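Pressemitteilung

Skarnard räumt auf: Im März startet unser Faltsonntag, und ja, es geht wirklich um T-Shirts

Ich schreibe diese Pressemitteilung selbst, weil Emrys meinte, dann klingt sie wenigstens nach uns. Also: Ich bin Mabli Llewellyn, ich führe zusammen mit meinem Bruder Emrys den Laden Skarnard, und ab März machen wir jeden Sonntag um 14 Uhr etwas, das ich schon seit Ewigkeiten machen wollte. Wir falten Wäsche. Mit Ihnen, an großen Tischen, mit Kaffee und mit viel mehr Zeit, als man sich zu Hause dafür nimmt (bei mir zu Hause waren das bisher so zwei Minuten pro Korb, man hat es dem Schrank angesehen).

Der Kurs heißt Stasard. Den Namen hat sich Noemi Iwasaki ausgedacht, die ihn auch leitet, und ich habe sie dreimal gefragt, was er bedeutet. Gar nichts, sagt sie, er klingt halt nach einem ordentlichen Stapel. Da hat sie recht!

Ein Termin dauert zweieinhalb Stunden, es gibt 18 Plätze, und die Teilnahme kostet 17 Euro. Kaffee, Tee und Kuchen sind dabei. Wer mag, bringt einen Korb saubere Wäsche von daheim mit und trägt ihn gefaltet wieder nach Hause. Wer das lieber nicht vor fremden Leuten auspackt, bekommt von uns Shirts zum Üben. Wir haben inzwischen 50 Stück in allen möglichen Farben und Größen, zum Teil aus der Kleiderkiste meiner Tante, gewaschen und absichtlich ungebügelt. Frisch gebügelt kann ja jeder.

Angefangen wird mit dem T-Shirt, und dabei bleiben wir am ersten Sonntag auch. Das klingt nach wenig, aber probieren Sie mal, einen weichen Jerseystoff so hinzulegen, dass beide Seiten gleich sind. Noemi fängt immer mit dem Ausstreichen an: flache Hand, von der Mitte nach außen, den Saum gerade ziehen. Dann kommt der erste Ärmel nach innen, dann der zweite, und erst danach wird über die Länge gefaltet. Ich habe die Ärmel mein Leben lang zum Schluss irgendwie mit hineingestopft. Am zweiten Sonntag sind Hemden und Pullover dran, am dritten Bettwäsche, und am vierten reden wir über Schubladen und Regalbretter und darüber, was eigentlich hängen sollte. Man kann alle vier Termine buchen oder nur einen, die Reihenfolge ist uns egal.

Spannbettlaken machen wir auch. Die Frage kommt in jeder zweiten Mail, deshalb schreibe ich es hier gleich mit hinein. Dafür stellen wir uns zu zweit auf, Ecke in Ecke, und Gwenllian Maddocks zeigt, wie es allein geht. Gwenllian hat viele Jahre in einer Hotelwäscherei gearbeitet und faltet so ein Ding in der Zeit, in der ich noch die Ecken suche. „Die meisten Leute ziehen viel zu fest“, sagt sie. „Der Stoff muss liegen dürfen. Wenn man an einer Ecke zerrt, wandert die Falte bloß nach gegenüber, und dann zerrt man da.“

Kurz zu den Tischen, über die haben wir nämlich länger gestritten als über alles andere. Ich wollte Holz, Emrys wollte Weiß. Geworden sind es weiße mit abgerundeten Ecken, glatt und matt, und ich gebe zu, dass sie schön sind. Man sieht den Stoff darauf sehr gut, jede Knitterfalte, jede schiefe Naht, und an den Ecken bleibt man auch nicht mit der Strickjacke hängen. Wir haben sie ein bisschen höher gestellt als normale Esstische, damit der Rücken nach einer Stunde noch mitmacht. Wer lieber sitzt, bekommt natürlich einen Stuhl und einen Platz an einem niedrigeren Tisch, bitte einfach bei der Anmeldung dazuschreiben.

Für Kinder ab acht gibt es an jedem Termin ein paar Plätze zum halben Preis. Meine Nichte hat beim Probelauf im Winter mitgemacht und danach ihren ganzen Schrank nach Farben sortiert, das hielt immerhin vier Tage. Überhaupt der Probelauf! Wir dachten, da kommen drei Leute aus der Nachbarschaft, und dann war es so voll, dass Dwynwen Howells vom Café Torkach nebenan noch ein zweites Blech Apfelkuchen herübertragen musste. Sie backt jetzt auch für die Sonntage, und ich freue mich sehr darüber, denn mein eigener Kuchen wäre keine Werbung gewesen.

Zum Start legen wir außerdem unsere kleine Reihe Ryu ins Regal, das sind Stoffboxen und Schubladeneinsätze in drei Größen. Wir haben sie nach gefalteten Shirts bemessen, und die Stapel stehen darin aufrecht, sodass man jedes Teil von oben sieht. Kaufen muss im Kurs niemand etwas. Ein Schuhkarton tut es für den Anfang genauso, mit so einem habe ich selbst angefangen, und er steht immer noch in meiner Kommode.

Anmelden kann man sich ab sofort im Laden oder über das Formular auf unserer Website. Bezahlt wird vor Ort, bar oder mit Karte. Wenn Sie doch nicht können, sagen Sie bitte bis Freitagabend Bescheid, dann rückt jemand von der Warteliste nach. Bei uns gibt es einen Eingang ohne Stufen über den Hof, die Klingel ist links neben dem Tor.

Redaktionen sind herzlich eingeladen, an einem der Sonntage vorbeizukommen und mitzufalten. Noemi und ich geben gern Auskunft, am besten erreicht man uns vormittags im Laden. Das Foto unten darf im Zusammenhang mit dieser Mitteilung kostenfrei abgedruckt werden, über ein Belegexemplar freuen wir uns.

Pressekontakt: Mabli Llewellyn, Skarnard

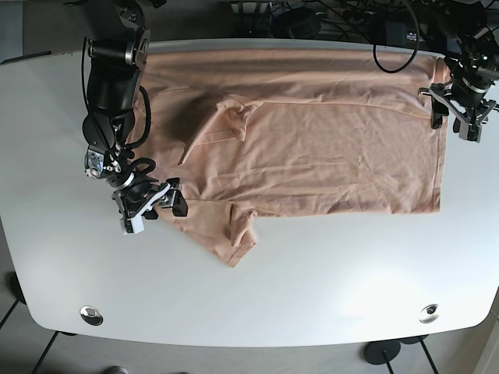

Ein Ärmel liegt schon innen: pfirsichfarbenes T-Shirt beim Falten auf weißem Tisch. Foto: Skarnard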